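Femier bought its arms first and planned the rest later. Inger Bach, who runs the budget, would reverse that. 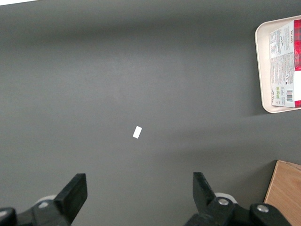

A wide-open gripper over the gray tabletop, with a snack package in its tray.

Her quote from Brotent listed the arms and left out the small stuff. Spare fingers, cables and screws came to $1151.

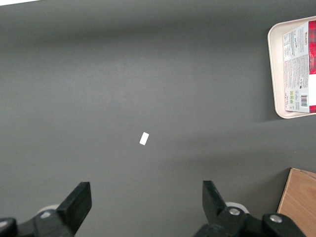 She now keeps a separate line for trays and groceries, $850 a year, and reviews it every January. Kokkonen quoted a service plan too. 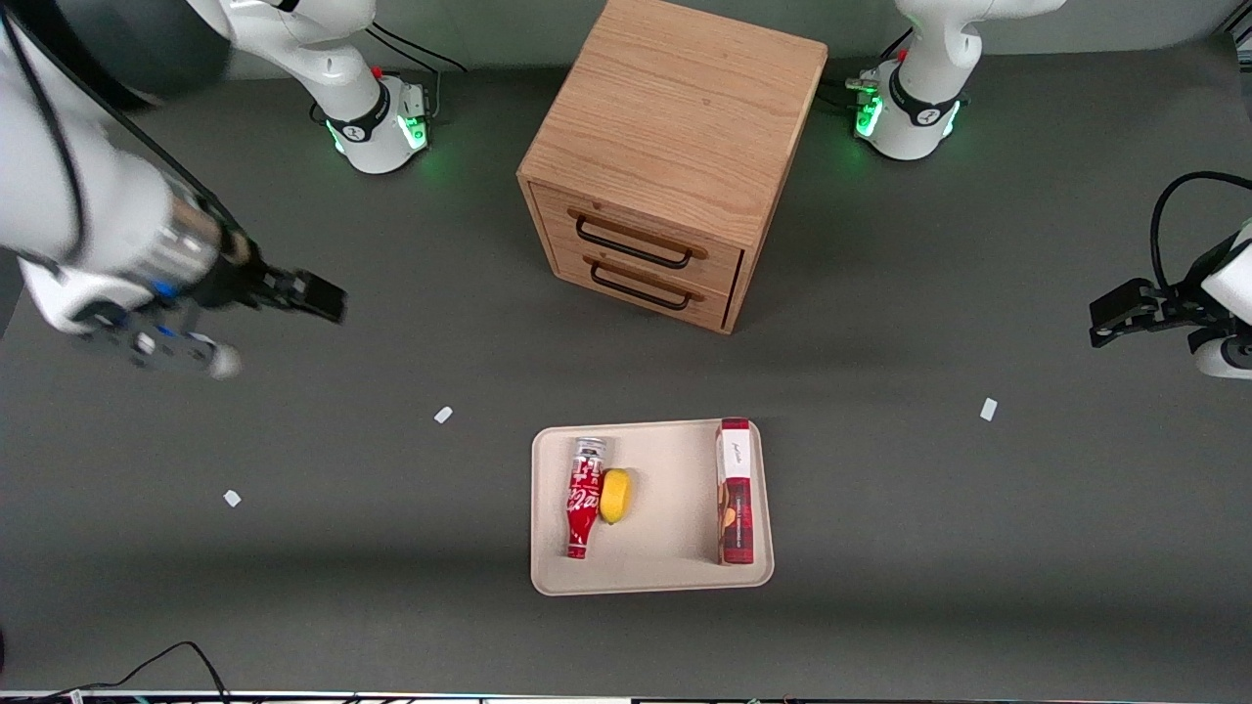 The plan covers 2 visits a year. Bach signed for one year and will ask for a price on parts before she renews.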